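The folding board and other promises

Every July, when the washing stops drying on the line and starts taking over the house, somebody tells me I should learn to fold properly. This year it was my neighbour Lerato Pillay, who has been on a home organising course run by a firm called Clutico and has come back with the zeal of the recently converted. The handbook runs to 136 pages. She lent it to me. I read all of it, with a pot of tea, and I remain unpersuaded.

My main objection can be made with a basketball shirt.

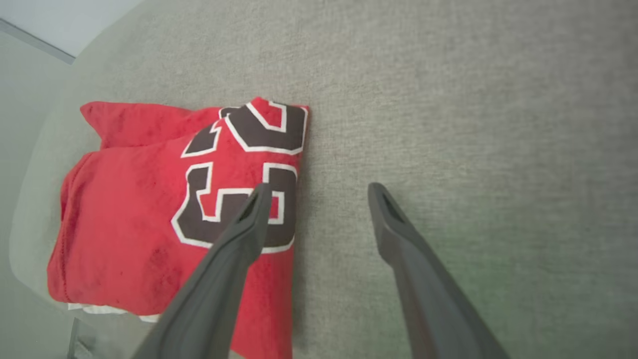
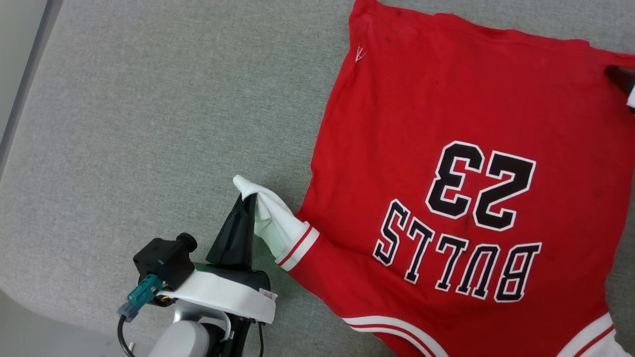 Red shirt, big numerals, grey upholstery: folded in the first picture, spread out in the second.

The Clutico view is that a sports top should be laid face down, smoothed from the middle, brought in at both sides and then folded in 3 until it can stand up by itself in a drawer. Standing up is very important to these people. A garment that lies down is thought to have given up. Once upright, the whole row can be seen at a glance, and you will never again wear the same four things while the other 27 sit in the dark. The handbook says 31 tops is the right number for one drawer, and I would like to meet the drawer.

Now look at what a basketball shirt is like. It is wide at the hem and generous everywhere else. The printing on the back is stiffer than the cloth it sits on, so the fold goes where the number lets it. You can get a tidy enough rectangle out of one, and there is a perfectly decent one in the first picture, except that a pointed bit of red sticks out at one corner and a strip of white shows along the edge. I don't call that a failure. I call it a folded shirt. The handbook would have you open it up and begin again.

I do wonder who all this beginning again is meant to serve. Lerato says it calms her. Jamshid Ghaffari, who ran the launderette in Saltdale until his knees gave out, folded other people's clothes for most of his working life and never once stood a vest on its end. He had two rules. Do it while the thing is still warm, and stop when it fits the bag. I asked him what he made of the upright method and he wanted to know what happens when you take one out. I said the rest fall over. He nodded for quite a long time.

The second point I'd quarrel with is the business of the proper surface. You are supposed to fold on something hard, flat and at hip height, and Clutico will sell you a board for the purpose if your house is short of one. Most of us fold on whatever is soft and nearest. The bed, the arm of the settee, a big cushion. Yes, cloth drags a little on cloth, and you don't get a crease as sharp as you would on a table. But who wants a sharp crease in a basketball shirt? Dragging has its uses too, as slippery tops stay where you put them.

Then there is the chapter on marks, which made me quite cross. Anything with a smudge or a spot is to be kept out of the drawer and put in a "decision basket". The red shirt has several dark smudges. Under the rules it would live in the basket until somebody made up their mind about it, and in my house that would take until the following July. Old sports shirts get blotchy. People go on wearing them to paint fences and to sleep in, and they need somewhere to be kept in the meantime.

I will grant the handbook one thing. It is right about turning sleeves and linings the correct way before you start. A bunched-up bit of white at the end of a sleeve will make a lump in anything you fold over it, and pulling it out first takes a couple of seconds. My mother told me the same thing free of charge.

Lerato wants her handbook back by the end of the month. I have offered to come round and see her drawers, and she says they aren't quite ready.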